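**Sunday, Plivley track, infiltration runs**

Single ring, falling head, 700 ml per fill. Stanen logger on channel 5. Geetha has the spare ring.
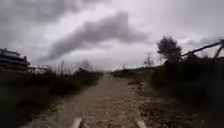 *Plivley track, overcast.*

Run A: 260 s to empty. Run B abandoned, ring not seated. Reseat and pack the rim with bentonite.

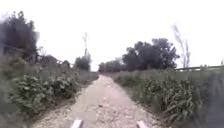 Run C used the same fill. Logger offset 1077, to be subtracted before plotting.
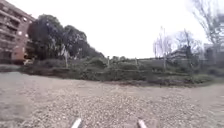
Ring siting needs a rule before the next set. Elsa wants a fixed grid. I would split by surface: stony gravel, and the barer ground where the stones thin out, as on the left. Ask Indira.

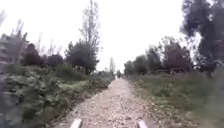
Bentonite low, reorder from Triven. Raw files to Deepika.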